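# Recording the lid-and-potato task by remote control

Use these steps for the two-arm bench at Oakley. They assume both arms are already calibrated and the Bumik recorder is installed. If the arms drift when you let go of the leader handles, stop and run calibration first.

## Set the table

1. Put the saucepan in the middle of the table with the lid on. Turn the handle toward the lower right of the head view, so it stays clear of the left gripper.
2. Set the plate to the right of the pan and lay the potato on it at an angle.
3. Open both grippers and park them on either side of the table. Let the cables hang in a loop. A tight cable pulls on the wrist and shows up as jitter in the joint log.

Check the head view before you record anything. You want the lid knob, the whole handle and the potato in view, with both grippers open:

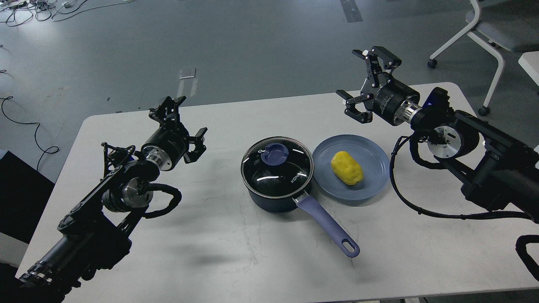 ## Record an episode

1. Press the left pedal and wait for the tone.
2. Bring the left gripper down over the knob, close it and lift the lid straight up. Go slowly – the glass slips if you tilt it.
3. Pick up the potato with the right gripper, holding it across the narrow side.
4. Lower it into the pan. Don't drop it.
5. Put the lid back and return both arms to the parked pose.
6. Press the pedal again to save.

A clean run takes 19 seconds. If you fumble a grasp, back off and try again inside the same episode. Keep it as long as the task gets finished. Throw it out if an arm hits the table or you had to reach in with your hand.

## Vary the start

Record 50 episodes per session. Between episodes, move the plate a little and turn the potato. Leave the pan where it is for the first batch. In later batches, shift the pan too, and change the handle angle.

## Save and upload

Name the folder with the task and batch number, then copy it to the Brisel drive. Play back 2 episodes from each batch at full speed before you upload. We train the first policy once the set reaches 1,000 episodes.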